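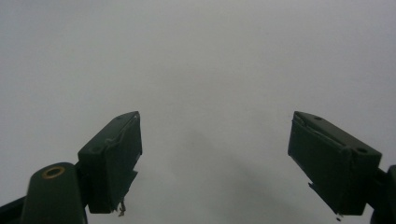 Week 4 is where we finally slow down and spend a whole session on surfaces, the part of a still life that most of us fill in at the end when we're tired and want to go home. I've been teaching this class long enough to know that the tabletop gets the last ten minutes and the fruit gets the other two hours, and I'd love for us to turn that around for once. A plain gray surface seems to offer you nothing at all until you sit with it for a while. Look how it's palest up toward the right and a touch darker in the upper left, and then how that soft shadow spreads across the lower middle and fades upward so gently that you'd be hard pressed to put a pencil point on the place where it ends. All of that is drawable! It's also harder than an apple, so be patient with yourselves.

Drawing the Everyday, session notes
Instructor: Hòa Lâm
Midlow Arts Center, Room 162

What to bring
The same pencils as last time (2B and 4B, plus something harder if you own it), your kneaded eraser, a paper stump, and the gray Nirnden pad if you bought one. White paper is fine too. A scrap of 600 grit sandpaper is handy for keeping the stump clean, and I'll have extra in the drawer for anyone who forgets.

Warm-up: the surface alone
Make a box on your page the size of a playing card. Fill it with one even tone, as light as you can manage and still call it a tone. Then find the lightest area of your own table and lift a little graphite out of the matching part of the box. Find the darkest area and add some back in. Please don't outline the shadow. I say it every term and I'll be saying it when I'm ninety. If you draw a line around a soft shadow, you've made a puddle, and no amount of rubbing will turn it back into a shadow.

Squint often. If you wear glasses, take them off for a minute, which Jayson Cruzado taught me to do when I was his student and which still feels like cheating.

Main exercise: two simple things
Once the surface is down, we'll add to it. Choose one object with flat sides and one with curves, and keep both of them small and ordinary. I like a colored block beside a shallow dish, and if your dish has ridges in the bottom, so much the better, as you'll see when we get to the ellipses.

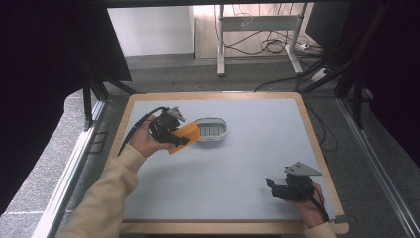

Start with the block. It has fewer surprises, and getting its tilt right gives you something to measure everything else against. Compare the long edge with the side of your paper before you commit to an angle. A strong color like orange will fool you into drawing it too dark, because bright feels heavy to the eye. Hold your pencil up next to it, squint again, and ask which is darker, the block or the table it sits over. Write the answer in the margin if that helps.

Then the dish. An oval is kinder than a circle in some ways, since people forgive a slightly odd oval, but it still needs a near rim and a far rim that belong to each other. Draw through to the back lightly, all the way around, several times if you like, and choose your line afterward. For the ridges, put in the first and the last, then one near the middle, and let the rest fall between them. A white rim around a gray inside is a lovely thing to draw, and you'll find that most of the rim is just paper you've left alone.

Spacing
Leave some room between your two objects at first. When they sit close but don't touch, the gap becomes a shape of its own, and I'd like you to draw that gap as carefully as you draw the things on either side of it.

Homework
One page, two objects, and a surface with at least three tones in it. Draw at the same time of day if you need more than one sitting, or the shadows will wander off on you. October light is low and pretty by four in the afternoon, so a window seat is worth fighting over. Bring the page with you next time, smudges and all, and we'll pin everything up along the back wall before we start on fabric.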